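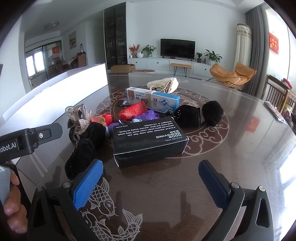
Die Maschine, der Couchtisch und ich

Seit Februar führe ich eine Liste mit Dingen, die mir Maschinen im Haushalt abnehmen sollen. Ganz oben steht seitdem unverändert »den Tisch abräumen«. Das klingt bescheiden. Auf Messen und in Werbefilmen backen Roboter schließlich Pfannkuchen, schenken Bier ein und winken dabei noch. Ich will nur, dass die Haarklammern dorthin kommen, wo die Haarklammern wohnen.

Wer wissen will, wie weit die Technik ist, sollte sich so einen Tisch einmal aus Greifersicht ansehen. Zwei schwarze Finger mit blauen Polstern, davor glänzendes dunkles Braun und darauf das, was sich in einem normalen Wohnzimmer eben ansammelt: rote Päckchen, eine durchscheinende Haarklammer mit Glitzerschleifen, schwarzer Plüsch, lila Plastik, eine Schachtel mit einem Edelstahlstück gegen Knoblauchgeruch an den Händen. Laut Aufdruck braucht man dazu kein Spülmittel. Wenigstens ein Haushaltsproblem ist damit also gelöst.

Die Schachtel ist auch der einfache Teil. Rechteckig, feste Kanten, steht still. Für so etwas gibt es in Fabriken seit Jahrzehnten Greifarme, und die machen das besser als ich, schneller sowieso, und ohne dabei Podcasts zu hören. In der Halle von Brakex, wo ich vor Jahren einmal als Ferienjobber Kartons falten durfte, stand so ein Arm hinter einem gelben Gitter und legte Teile in Kisten. 2000 Stück pro Schicht, immer dasselbe Teil, immer an dieselbe Stelle. Lag eines verkehrt herum auf dem Band, blieb alles stehen, eine Lampe ging an, und ich durfte hingehen und es umdrehen. Das war mein erster Beruf: Umdreher. Ich war ziemlich gut.

Und jetzt der Plüsch. Wo fasst man den an? Er gibt nach, er hat keine Kante, und was eben noch eine Schleife war, ist nach dem ersten Zugreifen ein Klumpen. Die Folie von irgendeiner Verpackung ist noch schlimmer, weil durchsichtig und spiegelnd, auf einer Platte, die selber spiegelt. Kameras mögen so etwas nicht. Ich übrigens auch nicht, ich habe schon Klarsichthüllen gesucht, auf denen ich saß.

Was mich trotzdem bei der Stange hält, ist die Methode mit den Handgreifern. Früher saß jemand da und schrieb der Maschine auf, was sie zu tun hatte, Zentimeter für Zentimeter. Heute nimmt man den Greifer selbst in die Hand und macht es vor, wieder und wieder, und der Rechner soll sich daraus seinen Reim machen. Bei Nastska, einem kleinen Laden, dessen Rundbrief ich aus nie ganz geklärten Gründen bekomme, rechnen sie mit 4000 Durchgängen, bis das Aufräumen einer Tischplatte halbwegs sitzt. Bei mir waren es in der Kindheit vermutlich mehr, und fragen Sie bitte nicht nach dem Ergebnis.

Ich habe mir neulich zu Forschungszwecken eine Grillzange genommen und den eigenen Couchtisch damit abgeräumt. Regel: keine Finger, nur Zange. Die Fernbedienung ging. Der Teelöffel ging beim dritten Mal. An einem Haargummi bin ich so lange gescheitert, bis der Kaffee kalt war, und die Münze unter der Zeitschrift liegt da noch. Danach sieht man jeden Greifer mit einer gewissen Milde an.
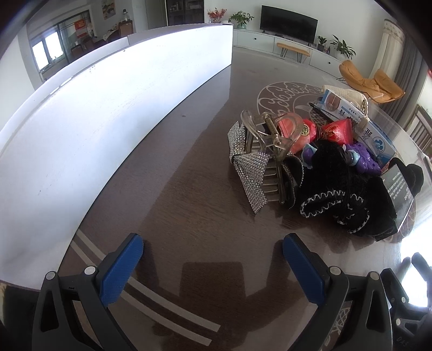

Was wohin gehört

Das Greifen ist außerdem nur die halbe Miete. Angenommen, die Backen bekommen die große Klammer mit der Metallfeder zu fassen, ohne die silberne Schleife mitzunehmen, die daran lehnt. Gut. Und dann? Kommt die Klammer ins Bad, in die Schublade, zum lila Plastikspielzeug, weil beides Plastik ist? Ist das rote Päckchen Müll oder ein Geschenk? Ein Mensch, der in der Wohnung lebt, weiß das. Ein Gast weiß es schon nicht mehr, und meine Schwiegermutter ordnet unsere Küche seit Jahren nach einem System, das wir bis heute nicht entschlüsselt haben.

Der Hersteller Zeng verspricht für sein Modell Breltovia eine »selbstlernende Ordnung«. Im Werbefilm liegen 2 Gegenstände auf dem Tisch, eine Tasse und ein Buch. Wer nur zwei Gegenstände auf dem Tisch hat, braucht meiner Meinung nach keinen Roboter, der braucht Hobbys.

Mein Zwischenstand am 19. September 2021: Saugen können sie, solange keine Socke im Weg liegt. Rasenmähen auch, wenn man den Igel vorher warnt. Schachteln ja. Plüsch, Folie und alles mit Gummiband drumherum vorläufig nein. Die Wäsche lasse ich ganz weg, da werde ich unsachlich.

Die Liste hängt weiter am Kühlschrank. Punkt zwei ist übrigens das Spannbettlaken, aber damit warte ich, bis die Haarklammern erledigt sind.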